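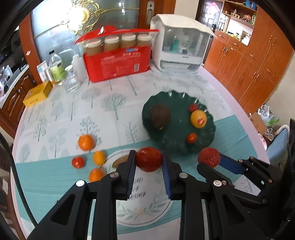 3.2 Sample handling and storage conditions

Fruit was obtained from two growers, one at Hekudmont and one at Wulholm, and delivered to the laboratory on the morning of harvest. Only fruit without splits, bruises or visible mold was accepted. Each delivery was divided at random into lots of 51 pieces, and every lot was placed in a vented tray lined with a single sheet of absorbent paper. Trays were labeled by grower and lot and moved to the storage rooms within two hours.

Figure 3. Small round fruit at handling: a glossy dark red cherry tomato and a rough-textured red fruit.

Two storage rooms were used. The first was held at 4 °C and the second was left at the temperature of the building. Relative humidity in both rooms was set to 80 percent and logged every ten minutes with a sensor at the height of the middle shelf. Trays were rotated between shelves daily in order to reduce the effect of position. One lot from Wulholm was left out of the rotation by mistake on the second day and was removed from the analysis.

Mass loss was measured on whole trays and on single pieces. For single pieces, a balance with a resolution of 1 mg was used, and the mean of three readings was taken. Loss is reported as a percentage of the mass at delivery. Stems and calyces, where present, were left attached, as earlier trials at Prorkum had shown that removing them opened a path for water vapor and raised the loss in the first two days of storage.

Skin type was recorded as smooth or rough. The distinction matters for the surface area term in Equation 2. A smooth fruit can be treated as a sphere with little error, while the true area of a rough fruit is larger than that of a sphere of the same diameter. Estrella's correction factor (Estrella, internal report, Prorkum) was applied to all rough fruit. The factor was derived from casts of the surface and assumes that the relief does not change as the fruit dries. We did not test this assumption.

Firmness was measured on a separate set of 300 pieces with a flat plate moving at constant speed. The force at a compression of 2 mm was taken as the firmness value. Pieces used for firmness were discarded and were not returned to the storage lots.

3.3 Statistical treatment

Mass loss curves were fitted by least squares for each lot. Grower was entered as a random effect, and room and skin type as fixed effects. Residuals were checked by plotting them against storage time. A slight curve remained in the residuals for the warmer room after day six, and the fit for that room was therefore limited to the first six days. Results for the full period are given in the appendix without a fitted line.

The humidity sensor in the warmer room was replaced on 15 July 2019 after a drift was found against the reference instrument. Readings from before the replacement were corrected with a linear offset.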